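Subject: Re: [clirnside-swap] Gray metal bin, what's left
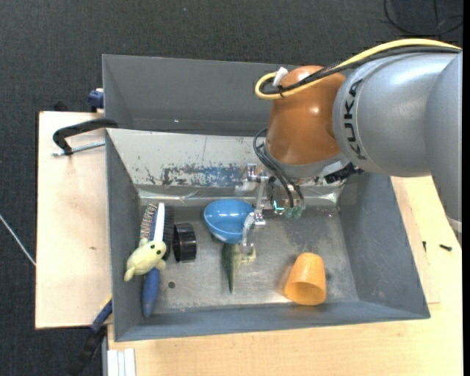 Left in the bin: blue bowl, orange cup, green toy (lizard or crocodile).

Adebayo Usman wrote:
> Is the blue bowl still going? I could also use the
> orange cup if it's plastic. My daughter wants to know
> about the green animal. I can get to Flanport after 5.

Bowl is still going and so is the cup, which is plastic. The green animal is yours too. I can't tell you if it's a lizard or a crocodile. It has a dark green tail and the leg I can see is a lighter yellow-green.

I'll put your name on all 3 and leave them in a bag at 94 Ogbonna, side door. Please collect before the end of September. The bin itself is not part of the swap and stays with me.

If anyone else wants something from the earlier list, write to me off list and give the item number. Number 80, the bath mat, has been taken.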